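March, late, kitchen table

Spent the whole afternoon on the alignment code again and I am no longer sure I believe the thing I told Shengli Guo on the phone last week, which was that the drift was a clock problem. I said it with great confidence. I said it was two clocks walking apart and that we could fix it with a linear correction and go home. Today I put the linear correction in and we did not go home.

What the correction does is very good for the first minute of a recording. The jaw width trace lines up with the picture, close happens when close happens, and the little plot Skitar draws at the bottom of the window looks like something you would put on a slide. After the first minute it starts to slide again, and not in a straight line, so whatever is going on is bending. I stared at the residuals long enough to see faces in them. Then I ate a cold potato.

I should write down what I know, because by next week I'll remember it differently.

The set is 169 recordings, all handheld, all in people's homes. The task is tidying: pick a thing up, put it somewhere else, let go. The policy is meant to learn from the view near the jaws plus the estimated path of the hand, and the planner (Mao) sits above it and decides which thing and where. Restimska wrote the plan document before anyone had looked at a single recording, and it shows. There's a line in it saying the perception stage "segments all manipulable objects in view." I have read that line perhaps too many times. I'd love to meet the person who wrote it and hand them one bedroom.

I've been going through the bedrooms for three hours, with Skitar's mask overlay on and then off, because I get suspicious of my own eyes when the colors are on. Off is worse for morale. On, you see what the model thinks, and you can blame it. Off, you see what there is to be understood, and you start to feel some sympathy.
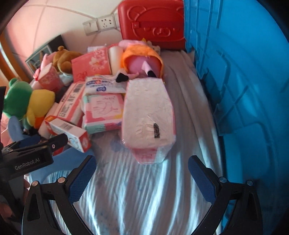 Anyway, the segmenter. It was trained on tabletop stuff, mostly rigid, mostly apart from each other, with a decent gap of plain surface in between. It handles a box. It handles a box with another box leaning on it if the colors are different. Give it clear glossy plastic with the light on it and it finds three objects, or a hole. Give it a heap of plush toys and it hands back one big animal with a lot of ears. I had the threshold up, I had the threshold down. Up, it loses the bags of wipes altogether. Down, it begins cutting the cartoon off the front of the package and calling the cartoon a thing that can be picked up.

That last one I want to be fair about. If you had never handled a package, why wouldn't the drawing be a thing? It has an outline. It has its own color. The network has been told that outline plus color equals object and it is being obedient. The trouble is that Mao takes every mask as a candidate and asks for a grasp on it, and the grasp scorer, which is a trusting piece of software, gives the flat cartoon a perfectly good score. Top of the list, twice. So in simulation our planner calmly reaches down and pinches a picture of an animal.

Shengli thinks this will come out in the wash with more data. Shengli thinks most things will come out in the wash with more data. I said so, a little sharply, and he laughed, so no harm done. His argument is that the policy never really looks at the masks, it looks at pixels and hand motion, and a person's hand never goes for the cartoon, so the policy won't either. My argument is that if the policy doesn't need the masks, I would like to know what I have been doing since January. He didn't have much to say about that. Neither did I.

To be clear to myself, since this is my own notebook: I don't think the handheld approach is wrong. I started out thinking it was a gimmick and I've come around about halfway. People move well. They make small fixes on the way down to an object that I would never have scripted. You see the hand tilt just before the jaws arrive, and there's more knowledge in that tilt than in the whole cost function I wrote at Skarnow, which took me most of a year and which, as far as I know, has since been deleted. What I doubt is the step after. A person tilts because the person knows the package is soft. The arm copies the tilt with no idea why. On a soft package it will look brilliant and on a stiff one it will look the same right up to the moment it doesn't work.

And the arm isn't a wrist. Restimska keeps writing "embodiment gap" in the slides as if naming it were half the job. I ran the reach check over the tracked paths yesterday and a fair share of them put the elbow somewhere the elbow can't go, or would need the base to slide sideways in the middle of a grasp. The check throws those out. Fine. But the ones it throws out are the interesting ones, where the person leaned over the bed, or came in low from the side to get at something behind something else. What's left is a nice clean set of people reaching straight down for whatever was nearest. Then we train on it, and the policy reaches straight down for whatever is nearest, and someone writes that it has learned a preference. It has learned my filter.

I wrote that on the whiteboard, too. It was gone after lunch.

Back to the clocks. Around five I stopped fitting curves and did what I should have done first, which was to look at the raw timestamps, in order, by scrolling. Dull work. About 6 percent of the frames in the long recordings have the same stamp as the one before. The reader in Skitar sees the duplicate, decides it's a mistake, and nudges it forward by one frame period. Quietly. No warning, no log line. The nudges pile up. So the picture stream creeps ahead of the width stream, more in some stretches than in others, and there's my bend. The clocks may be perfectly all right. They may have been all right the whole time I was telling people they weren't.

I turned the nudge off and reran two recordings. The residuals went nearly flat on the first. On the second they went flat and then jumped at the end, which I don't understand and have decided not to understand tonight. Two is not a result. I've been in this trade long enough to have been made happy by two of something before. I'd want to see it on all of them, with the nudge off and my linear correction also off, and then with one on and the other off, and I'd want somebody who isn't me to read the plots without knowing which is which. Started the full run before I left. The machine said nine hours and then changed its mind and said fourteen.

What bothers me is how good the bad version looked. The training loss on the misaligned set was lovely. Went down like a stone in a pond. The model was learning that you start closing slightly before you get there, it learned it very well, and the held-out numbers agreed, as the held-out recordings had been through the same reader. There was no number on the dashboard that would have told us. I only caught it by watching jaws shut on air in playback and thinking, hm. If I'd been in a better mood I might have called it anticipation. Somebody did call it that, in the notes from the last review, and I have a nasty feeling the handwriting is mine.

So, a list, for whoever I am in the morning:

Take the nudge out of the reader, or make it shout.
Mark repeated stamps and drop those frames before anything else touches them.
Retrain the small model only. Leave the big one alone until the small one has been looked at by a human being.
Ask Restimska to strike the word "all" from that line in the plan. Ask nicely.
Stop letting Mao plan on masks that lie entirely inside another mask, at least until the segmenter can tell print from product. This will break the stacked-object case. Write down that it breaks the stacked-object case.
Keep the paths the reach check rejects. Put them in their own folder. Don't train on them, but don't lose them.

The fifth one I already regret. It's a patch, and I complained about patches for most of February. A small box on top of a big box, seen from straight above, is a mask inside a mask, and we will go blind to it, and those are exactly the piles people have. I could use depth to tell them apart, if the depth were any good near shiny plastic, and it isn't. I could ask the planner to poke things and see what moves. Shengli likes poking. I like it in principle. In principle I like a great many things which then take until summer.

He called again at eight, wanting to know whether we'd have something to show at the end of the month. I said we'd have a flat line. He asked if that was good. I said it was the best thing I had seen in weeks and that I didn't trust it. He said he would put "timing improved" in the update. I asked him to put "timing under investigation," and we left it there, each of us presumably planning to write our own version.

One more thing before bed. I went back to the grasp scorer to see why it was so fond of flat things, expecting some deep reason. The width term is divided by the thickness of the mask in depth, and there's a floor on the thickness so it doesn't divide by zero, and the floor is set in meters and the value coming in is in millimeters. Or the other way about, I need to read it with fresh eyes. Either way the flat ones get a bonus they haven't earned. The commit is from two summers ago and has a one-word message, "cleanup."

Not touching it tonight. The run is reading from the same tree and I'd only spoil it. Left a note on the keyboard, and another one on the kettle.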